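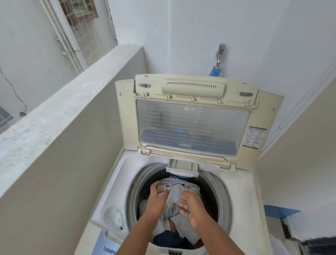

Jeans day at our place.

Right, a thread on "cold wash saves you 300 dollars a year", which has been shared into my feed 8 times since Wednesday. I have questions.

1/ Start with the number. 300 dollars compared with what? The Koltville council flyer doesn't say. I rang and got put through to a nice bloke who read me the flyer.

2/ I do believe heating water costs money. That part's fine. But to save 300 you'd need to be washing everything hot now, and often. I don't know anyone who does. My mum stopped in the nineties.

3/ Lwazi Matlala sent me the source. It's a blog post by Cindito, who sell – you guessed it – cold water detergent. Their "typical household" does more than 70 loads a month. Who are these people? Do they run a motel?

4/ Go and look at your own bill before you believe any of it. Ours doesn't split out hot water at all, so I couldn't check the claim if I wanted to. Off-peak, solar, gas, it all changes the answer, and the flyer has one figure for the lot.

5/ Then there's the add-on stuff. Cindito want you to buy a booster powder to go with the liquid. I priced it at the shops. If you use the scoop they give you, there goes a good chunk of whatever you saved.

6/ Someone will say "but the survey". The survey asked 1000 people if they felt their clothes were as clean. Felt! After they'd been sent a free bottle. I'd feel pretty good about a free bottle too.

7/ Bernadette Gallagher asks if I'm telling people to wash hot. No. I wash cold, have for years, and the colours seem to last better, though I couldn't prove that either. Towels get a warm one. I just don't want a made-up saving on a council flyer with my rates behind it.

8/ I've emailed asking for the working. If they send it I'll post it under this, even if it makes me look silly. Nothing so far except an auto-reply telling me how to sort my recycling.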